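Drirncombe Players
Minutes of the December Production Meeting
Held in the rehearsal room, 6 p.m.

Present: the artistic director, the stage manager, the designer, the box office manager, both members of the costume department, and an actor who thought it was a fitting and stayed.

Apologies: the musical director, whose apologies were longer than some of the items below.

1. Minutes of the last meeting
Approved, after the phrase "a frank exchange" was restored to item 4. The designer had asked for "shouting."

2. Winter show: "The Lamps of Lorevia"
The artistic director reported that the run had closed with the set still standing, an improvement on the spring. Houses were good on the last two nights and polite before that. The review used the word "lengthy" twice. The director regards the second act as finished. The box office manager passed on the views of patrons who had missed the last bus.

Agreed: if the piece is ever revived, the harbor ballad goes. The director asked that the minutes show reluctance. Reluctance is shown.

3. Spring show
Two scripts were under discussion. "Ostberg" is a family drama set in one kitchen, with a cast of 6 and a working sink. "Ki" has a cast of 13, no furniture, and a chorus that represents weather. The designer favors "Ki" on artistic grounds and also because there would be very little to build. The stage manager pointed out that the dressing room holds nine people if they are fond of each other.
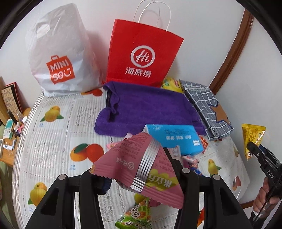

A vote was held and tied. It was held again after coffee and came out for "Ostberg," on the understanding that "Ki" will be given a staged reading in the lobby, weather included.

Action: box office manager to request the rights. Stage manager to find out what "working sink" means to the author and whether a bucket underneath would offend.

4. Auditions
To be held over two evenings. Applicants will prepare one short speech. The meeting spent some time on the definition of short and settled on two minutes, to be enforced with the bell. The bell is missing. See item 6.

5. Costumes
The department asked that actors stop taking boots home to "break them in." One pair has been to a wedding. The actor present offered no comment.

6. Props
The inventory is overdue. Still out: the bell, the good candlestick, and the stuffed heron, last reported in the lighting booth. The designer believes the heron was loaned to a school. The school believes it was a gift.

Action: designer to write to the school in a friendly tone. Stage manager to read the letter first.

7. Any other business
The lobby radiator is making the noise again. It was suggested that it be cast in "Ki."

The meeting ended when the room was needed for tap.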